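Why Do Cuts Get Stitches?

Your skin is the biggest organ you own. You probably haven't thanked it lately. It keeps the rain out and your insides in, and all it gets in return is sunburn and the occasional gravel driveway.

Most of the time, when skin gets a hole in it, it does the repairs by itself. First, tiny bits in your blood called platelets rush over and stick to each other like kids in a school hallway. That makes a plug. Then stretchy threads made of a stuff called fibrin tangle themselves around the plug and hold it in place. When the whole mess dries out, you have a scab. Please don't pick it. (You're going to pick it.)

Under the scab, new skin cells start creeping in from both sides. They are very slow. If the gap is small, that's fine, and they meet in the middle after a few days. If the gap is wide or deep, they have a long walk ahead of them, and germs are happy to move in while they wait.

So a doctor or nurse may pull the two sides together with stitches. The other name for them is sutures, which means the same thing but sounds more expensive.

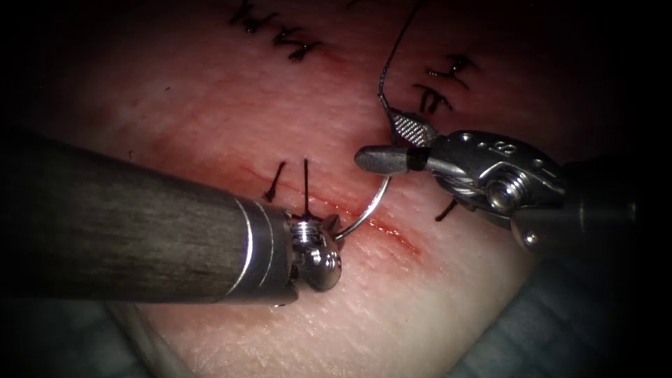
A stitching needle is usually curved, like a very small slice of moon. Your grandmother's sewing needle is straight, and that works for socks because you can reach the back of a sock. You can't reach the back of a knee from the inside. A curved needle dives in on one side and pops up on the other, and no one has to go around.

The thread matters too. Some kinds have to be snipped and pulled out later. Other kinds slowly break down inside the body until there is nothing left to find. More than 2000 years ago, people were already sewing up wounds with plant fibers, hair and strips of animal gut. They didn't have numbing medicine like ours, so the next time you get a shot first and complain about it, think of them.

Not every cut needs sewing. Small neat ones can be held shut with sticky strips or even a special skin glue. Don't try this with the glue in the kitchen drawer. It's a different glue, and you will end up attached to the drawer.

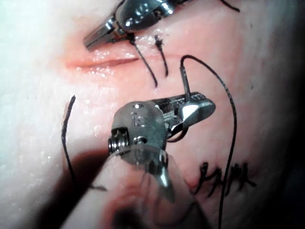
Nghĩa Hà wrote in to ask why a scar stays a different color when the rest of the skin goes back to normal. I got 13 stitches in my chin in February, the letter went on, and the line is still pink, and my brother says it will be pink until I'm old.

Brothers are not doctors, except for the ones who are. A new scar is often pink because extra blood vessels grew there to help with the repairs. Over many months most of them pack up and leave, and the scar usually fades. It may never match perfectly, though. Scar skin is built in a hurry, with its fibers lined up instead of woven together, and it doesn't grow hair or sweat.

If you get a cut that is deep, gaping or won't stop bleeding, press a clean cloth on it and go find a grown-up - a real one, with car keys.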